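Equipment and Purchasing > Hand-held grippers
Thread: Budget for a second gripper set, clothes folding, before September

I would like to ask for advice from people who already bought this type of equipment. Our group in Drirkedska is small. We record clothes folding by hand with hand-held grippers, in ordinary bedrooms, and later the recordings go to training for a two-arm robot. I must give a spending plan for the next period and I am not certain in which order to buy.
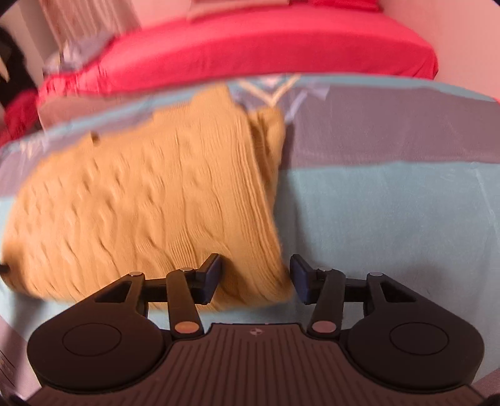 Bilal Hattar

The plan at the moment has three lines. First line is a second pair of grippers, the same model we have from Kallbridge. Second line is spare finger pads and pivot parts. Third line is the clothes themselves, which my director calls "the funny line", but a thick cable-knit sweater behaves very differently from a T-shirt and we don't have enough heavy knit. It slides, it bunches, and the pads must hold a much thicker fold.

The goal is 200 recorded hours. With one pair we can work only one room at a time, and when something gets loose everybody waits. The offer from Kallbridge is valid until the end of the month. Zidach also sent an offer, cheaper, but their finger opening is smaller and I worry about the knitwear.

My questions: would you buy the second pair now, or first the spares? And does somebody have experience with mixing two brands in the same recordings?

----

tomcat_linkage wrote:

Spares first, no question. You say yourself that everyone waits when something gets loose. A second pair doesn't fix that, it gives you twice as many joints to come loose. Pads are what we go through fastest. Ask Kallbridge for a price on a box of pads and a bag of pivot pins before you sign anything.

Don't mix brands. We did it one summer and ended up throwing out the smaller half.

----

orsolya_k wrote:

I disagree with tomcat on the order. If the plan is 200 hours and you have one pair, the calendar is your problem. How many hours do you get on a good day, after charging and copying files? Write that number down and divide. I think you will see that the second pair pays for itself in wages before you wear out a single set of pads.

Also, what is the funny line worth? Used clothes cost almost nothing.

----

Bilal Hattar wrote:

Thank you both. I made the division as orsolya proposes and the answer is 71 working days with one pair, if nothing breaks. This is too long for us, because the person who does most of the folding leaves before then.

About the clothes: we have 34 pieces now, mostly thin cotton. I would like to add more sweaters, hoodies and towels.

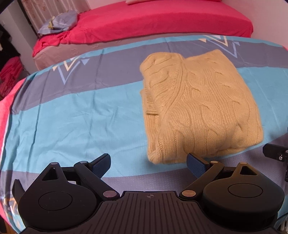

It is also a question of where we work. On a table the folding goes faster, but the customer wants a bed, with a normal cover and the usual small hills and wrinkles, so I must plan more minutes for each piece. I had put the same time for all clothes in my first calculation and this was a mistake. Heavy knit needs at least double, and a failed fold has to be started again from the beginning.

So perhaps the 71 is too optimistic also.

----

tomcat_linkage wrote:

OK, with someone leaving I see the point. I'd still hold back part of the money. Could you rent the second pair? Rinaldi used to rent by the month, with pads included. Not sure if they still do.

----

orsolya_k wrote:

Renting is fine for two months. After that you have paid a good part of the price and own nothing. And check who pays if a linkage cracks, we had a very long exchange of emails over exactly that.

----

grey_socket wrote:

Small thing missing from your plan: cables, mounting screws, memory cards, one decent hard case. It's never a lot of money, but if it has no line then it comes out of somebody's pocket. Ours was always mine.

----

Bilal Hattar wrote:

Very useful, I had no line for this. I added "small parts and transport".

I have written to Rinaldi about the rent and asked directly about damage. To Kallbridge I wrote for one price with the second pair and two sets of pads together. For Zidach I will say no for now - if their opening was wider, I would think again.

When the answers come I will put the prices in this thread.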